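Home Arms Grippers Cameras Controllers Bench notes Cart (0)

We use cookies to keep your cart working and to see which pages get read. Accept / Settings

Flevness Two-Finger Gripper, wrist camera version

Fits Poridero and Ibarra arms, no adapter plate. Sold single or as a matched pair. Ships with fingers, camera bracket, one cable, screws.

Short version: soft goods are where this one earns its price. Bags, straps, zipper pulls, cloth. Hard boxy stuff is fine too but you can get that from the Skarville for less money and less waiting.

We ran the Flevness against the Skarville on our two-arm bench cell through most of August. Same arms, same controller, same cameras, only the grippers swapped. Bags mostly, because that's what people write in asking about. Start position, reach, close on fabric, lift, put back. 864 tries logged between the two, split even.

What we saw — Flevness holds thin nylon better, the finger pads have some give and the cloth doesn't slide out at the corners. Skarville closes faster and you can hear it. On padded straps no real difference. On zipper pulls the Skarville missed a lot, tips are too wide. Flevness got most of them once we turned closing speed down. 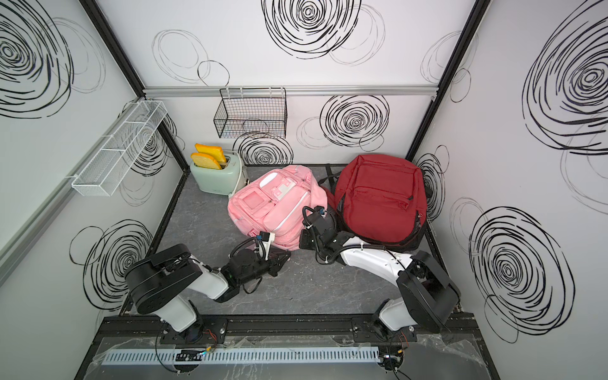
Two arms working close together is the harder test and it's where the camera placement matters. Ours sit on the wrist looking down past the fingers. Good view of the grab point, bad view of the other arm. If you're running a pair, plan on a fixed overhead camera as well, don't rely on wrists alone. We had a few bumps before we set keep-out zones in the controller.

Cable: leave a loop. Too tight and it pulls at the connector when the wrist turns, too long and it gets in front of the lens. Took us three goes to get it right. A right angle plug would help, Flevness says maybe next batch.

Specs, measured by us not off the brochure

Opening: 90 mm
Weight with camera bracket: 300 g
Time to swap onto a Poridero wrist: 47 seconds, second person holding the arm
Power: from the arm, no seperate supply

Controller: works with the Ibarra box out of the box. Older Ibarra firmware won't show grip force, update first. Poridero controller okay but force reading is jumpy at low speed, we just averaged it.

Don't like: pads pick up lint. Wipe them. Replacement pads sold in fours only, annoying if you run one arm. Manual is thin and the torque figure for the mounting screws is missing, ask us and we'll send what we use.

Returns OK if the pads are still clean and the bracket hasnt been drilled. Pairs come back as pairs please.

Questions about fit go to Faustino Aguirre on the bench desk, he did the swaps. Mornings are best. Tell him which arm and which controller, saves an email.

Newsletter: new bench notes when we have them. Enter your email — Sign up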